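What you actually buy when a small company gets bought

6 Nov 2021

I spent most of September reading a merger agreement that I had no professional reason to read. I own 200 shares of Nastutmont, a small-town maker of valves and fittings, and Clatance wanted to buy the whole company. A proxy packet showed up in the mail, thick as a phone book, and I decided that for once I would read it before voting.

I'm not a lawyer. I did bookkeeping for a long time and I have a low tolerance for the word "synergies," which appears in the cover letter twice before the end of the first page. If you are a lawyer and I have something wrong below, write and tell me. If you are selling a course on deal investing, please don't.

The cover letter

It is a sales letter. The board "unanimously recommends" the deal, as boards generally do by the time shareholders get asked. What I wanted to know was who else had been asked to bid, and for that you have to dig down to the section called Background of the Merger. It is written like a diary with all the feelings taken out. Party A called. Party A was sent a draft confidentiality agreement. Party A stopped returning calls. Then four pages of Clatance.

I came away thinking that Party A had been a courtesy. I can't prove it, and the document is built so that I can't.
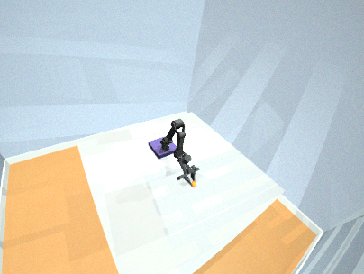 The fairness opinion

A firm called Isutby was paid to say the price was fair. Most of its fee is payable only if the deal closes. This is disclosed, in plain type, and I suppose we are meant to feel better once we have been told.

The opinion compares Nastutmont to a set of similar companies, and I knew a few of them. One is so much bigger that calling it similar is like comparing my checking account to the county's. Another had just come off a terrible year. Pick your neighbors carefully and any house looks well priced. The projections came from management, and Isutby says outright that it did not check them independently. Management, meanwhile, has new employment agreements waiting on the other side.

None of this is unusual, as far as I can tell. That was my main complaint by the time I put the packet down to make dinner.

The part where everyone can still walk away

I had assumed a signed agreement was a signed agreement. Then I got to the closing conditions and the definition of "Material Adverse Effect," a single sentence that runs over a page and mostly lists the things that don't count. General economic conditions don't count. Changes in the law don't count. A missed forecast doesn't count, unless whatever caused the miss counts, and I read that bit out loud to the dog.

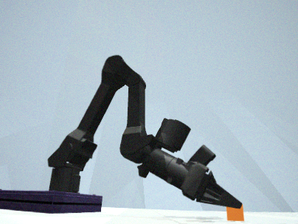
The breakup fee

If the Nastutmont board changes its mind and takes a better offer, it owes Clatance a fee. The usual argument is that the first bidder spent money on lawyers and ought to be protected. Fine. But the fee comes out of the company, so a second bidder has to beat the price and swallow the fee too, and I would like somebody to explain how that helps me get the best offer. The packet says the board considered the matter and found the fee "reasonable and customary." Customary I believe.

There is also a no-shop clause. The board can't go looking for other buyers, but it can answer the phone if one calls — provided the caller looks serious enough, in the board's judgment, after talking to the lawyers.

Appraisal rights, and what I did

In theory I could have voted no, followed the instructions in the back of the packet exactly, and asked a court to set a value on my shares. The back of the packet warns that the court might come up with a lower number. With 200 shares, the lawyer would cost me more than the argument was worth, and I assume the people who drafted the thing know that very well.

So I voted no and mailed the card. The deal passed anyway. I got my cash, paid a small bill to Tak, the broker I keep meaning to leave, for "corporate action processing," and I am still waiting for them to tell me what processing took place.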